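招人帮忙整理工作台和小零件柜(短期,有补贴)

发布:2021年9月22日
地点:Ziltenis 二楼工作间
联系人:Ruba Khoury / Elie Hamdan

急招!四个人,能来的赶紧报名。先说清楚,不是什么高深的活,就是收拾桌子、分零件、贴标签、登记。手脚利索,认字,不怕琐碎就行。

情况是这样,工作间那张蓝色台面的长桌,大家公用,谁都往上放东西,谁都不收。纸盒子、饮料瓶、杯子、塑料袋、线,全混一起。要找个螺丝得翻半天。Trinidad Dizon 上礼拜说了,再不弄下个月的小班课就没地方上。所以赶紧弄。
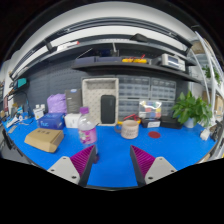 要做的事,想到哪写到哪:

一、桌面清空。所有东西先挪到旁边的折叠桌(我们会提前支好,两张)。能认出主人的放"认领"筐,认不出的放"待定"筐。喝的东西不管剩多少,一律拿走,瓶子进回收袋。杯子洗了放回茶水间,别堆水池里,上回就是这样被 Hanan Hijazi 骂的。

二、盒子。有的是空盒有的里面有东西,麻烦每个都打开看一眼,千万别看着像空的就踩扁。带型号的设备包装盒先留着,保修要用,统一放柜顶。普通快递纸箱拆平,扎好,放楼梯口。塑料袋抖一下再扔,之前有人把一小包垫片当垃圾丢了,找了一下午没找着。

三、抽屉柜。这个是重头。靠墙那几组透明小抽屉,里面螺丝、垫圈、接头、扎带乱七八糟,标签要么没有要么不对。一格一格倒出来,分好,再装回去。分类表 Maëlle Cormier 已经打印了,贴在门后面。表上没有的就写个纸条夹着,不要自己发明类别!!每格放一种,装不下的用自封袋,袋子上写规格。

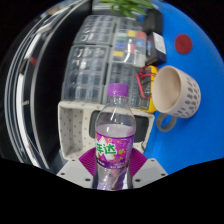

柜子外壳和抽屉都要擦,用微湿的布,别用酒精,塑料容易发雾。抽屉抽出来之前先拍张照,装回去的时候对着放,不然卡不进去。卡住了不要硬掰,叫 Elie。

四、带小孔的那个浅色收纳盒,竖着放在柜子前面那个,挡抽屉,每次开都要先挪它。想好放哪儿了告诉我们一声,有好主意可以直接试。它后面和底下估计也攒了不少灰,一块擦了。

五、线。能用的卷好,扎带扎一下,贴纸条写是什么线。接头坏的单独放一袋,不要扔,Gemex 那边的人每个月来收一次。小电源、适配器这类也一样,上面有字的朝外放,方便看。插着电的先别拔,问了再动。

六、最后登记。用共享表格,一行一种东西,写名称、位置、大概够不够用。不用数个数,真的不用数,写"多""少""快没了"就行。上次有个同学数垫圈数到晚上八点,太辛苦了也没必要。

时间:连着四天,每天下午。具体几点开始看报名的人凑,大家方便为主,一次干完四小时,中间休息一下。不能四天全到的也可以报,至少来两天,报名时写清楚哪两天。最后一天最好都在,要一起过一遍柜子,顺便把课要用的材料备出来。

补贴:每小时22块,当天结,现金转账都行。晚饭管,盒饭,有忌口提前讲。路费不报,抱歉,经费就这么点。四天全勤的另外送一张 Grindier 的咖啡卡,能喝12杯。

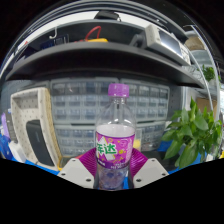

什么人合适:
年满18岁,学生上班族都可以,没有专业要求。会认螺丝规格的优先,不会也能教,半小时就懂了。眼神要好一点,有些小件上面的字真的很小。能坐得住。能听别人讲话,因为房间不大,四个人加我们几个,要是各干各的肯定又乱。

什么人不太合适:
特别爱扔东西的。特别舍不得扔东西的。两种都来过……最后都是 Elie 重做一遍。还有对灰尘过敏的朋友请慎重,台面后头靠墙那条缝好久没清了,口罩我们有。

自己要带的:
一件不怕脏的衣服,水杯(写名字!!写名字!!)。手套和标签纸、记号笔我们准备。指甲长的话抽抽屉可能不方便,自己看着办。包可以锁在 Sfeir 那间小办公室里,钥匙找 Hanan 拿,走的时候记得还。

怎么报名:
发消息给 Ruba,写姓名、电话、能来哪几天、以前有没有整理过类似的东西(没有就写没有,不影响)。一两句话就够,不用简历。报满20个就关,从里面挑四个,剩下的进候补名单。挑中的会打电话,没接到会再打一次,两次都不接就顺延给下一位了,请留意。

干活期间桌上只放正在分的东西,自己的水和吃的放门口小架子。上面说过的,饮料瓶不要再上台面了,包括我们自己的,看见了请直接提醒,不用不好意思。

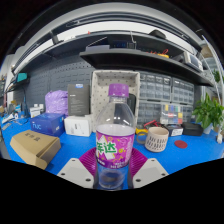 常被问到的

可以带朋友来吗?
可以,但朋友也得单独报名,地方小,多一个人就转不开身。

待定筐里的东西最后怎么办?
放到四月底,有人认就领走,没人认我们再处理。不能自己拿回家,再喜欢也不行,问都不要问。

开实习证明吗?
能开,写明天数和内容。找 Maëlle,给她两天时间,别当天要。

以后还有没有这种活?
应该有。二楼弄完了还有一楼的工具墙,那个更乱。这次干得好的会优先联系,补贴到时侯再说。

门口不好找,进大门左转上楼,闻到咖啡味就走过了,往回退一点。有问题直接打给 Elie,Ruba 下午经常不看手机。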